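Ticket: Invoices from Corano arrive in Steteo with wrong line totals
Opened by: Dilani Pathirana
Assigned to: Esi Opoku
Status: Waiting for customer
Priority: Normal

Dilani Pathirana, 9:12
Good morning. We are a small importer of tableware and we use Corano for the orders and Steteo for the bookkeeping. Since the update in November the invoices which come over from Corano have a wrong total on some lines. The total of the whole invoice is correct, only the lines are wrong. I noticed it when I was preparing the payment for our supplier Suominen. The line for cups and saucers should be 2127.00 and Steteo shows 2.13. The other lines on the same invoice are good.

What I have tried already:
Deleted the invoice in Steteo and sent it again from Corano. Same result.
Logged out and logged in on both sides.
Used another browser. Same result.
Typed the invoice into Steteo by hand. Then it is correct, but we can not do this every time.

Esi Opoku, 10:05
Hi Dilani, thanks for the clear report. 2.13 looks like 2.127 rounded to two decimals, so my first guess is that a thousands separator gets read as a decimal point. Can you tell me which number format is set in Corano, under Company, then Regional settings? And could you export that one invoice as CSV and attach it?

Dilani Pathirana, 10:31
The number format in Corano is "1.000,00". It was like this from the beginning, I did not change it. In Steteo we have "1,000.00" because our accountant wishes it so. I attach the CSV.

I looked in the file with a simple text editor, not with the spreadsheet program, because the spreadsheet likes to change numbers by itself. The line for cups is written as 2.127 with no decimals behind. A line for serving plates is written as 2.000,00 and this one comes over correctly. So maybe the problem is only with the lines where the decimals are missing?

Esi Opoku, 11:20
That is exactly it, I think. When a value has both separators, the import can tell which is which. With only one, it falls back on the format in Steteo, so the point becomes a decimal point. The question is why Corano leaves off the decimals on that line. Is there anything special about how the item was created?

Dilani Pathirana, 13:44
I checked the item card. The cups with saucers were created by my colleague Tania Ranasinghe through the bulk upload, and the serving plates I made by hand. In the bulk upload the price column was formatted without decimals. I opened the other items from the same upload and they have the same thing. We did not see it before because most of them cost less than 1000 per line, and then there is no separator at all.

I changed the setting "Price decimals" on the item card from "As imported" to "Two", saved it, and sent the invoice again. Unfortunately the line in Steteo is still 2.13. Is there some memory in between which I should empty?

Esi Opoku, 14:10
Yes, sorry, I should have mentioned it. Corano keeps the lines of an invoice as they were when it was first issued, so a change on the item card applies only to new invoices. Please do the following:
1. In Corano, open the invoice and choose Duplicate as draft.
2. On the draft, click Refresh items.
3. Check that the line now shows 2.127,00.
4. Void the copy in Steteo before you send the new one, otherwise you will have it twice.

Dilani Pathirana, 15:02
I did the steps in this order. In step 2 the button was gray until I saved the draft one time, perhaps you can add this to the help page. After this the line shows 2.127,00 in Corano and 2,127.00 in Steteo. I compared also the tax and it is correct.

Two questions remain, therefore please do not close the ticket yet. First, is it possible to change "Price decimals" for all items of one upload together? Second, the item photo did not come with the duplicate, the field was empty. I uploaded it again by hand. It is a normal JPG and the upload gave no error.
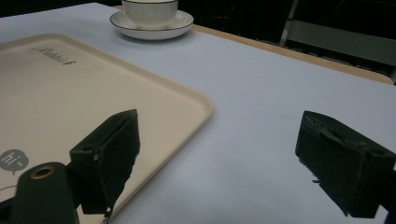 Mireille Sabatier, 15:40
We had the same 2.13 kind of problem with our own price list. For your first question: go to Items, filter by Upload batch, select all, and then choose Edit fields from the menu on the right. "Price decimals" is at the bottom of the list. Save the filter before you start, because it resets after the edit and then you can not see which items were changed.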